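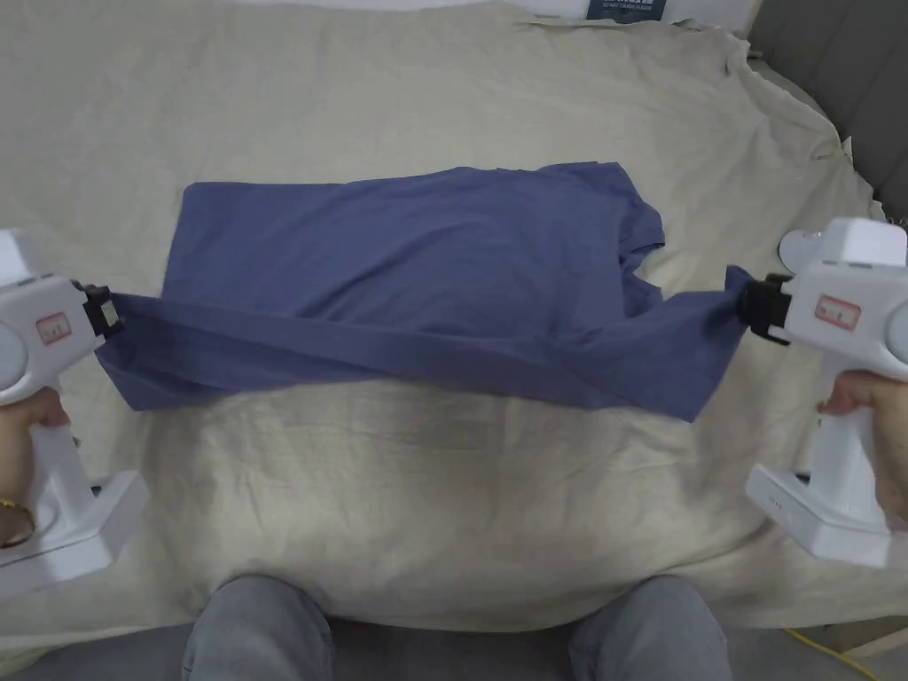 Fig. 2. Blue T-shirt, hem lifted at both ends, top edge flat on the cloth.

Handout 4: Does folding save space?
Instructor: Nuria Kumsa

The Teno manual claims a folded shirt takes up half the room of a rolled one. I have yet to see the measurements. Our March trial put 97 shirts in drawers and found nearly no difference — drawer depth mattered more.

Points to argue over:

Look at the hem in Fig. 2. It sags between the two held points. Gkikas says a taut hem gives a square fold. Maybe, but he tested one fabric.

A wrinkled cloth underneath is supposed to grip the shirt. Says who?

"Crisp edge" is not a measurement. Use a ruler.

Reading: Gkikas, ch. 2. Skip the sales figures.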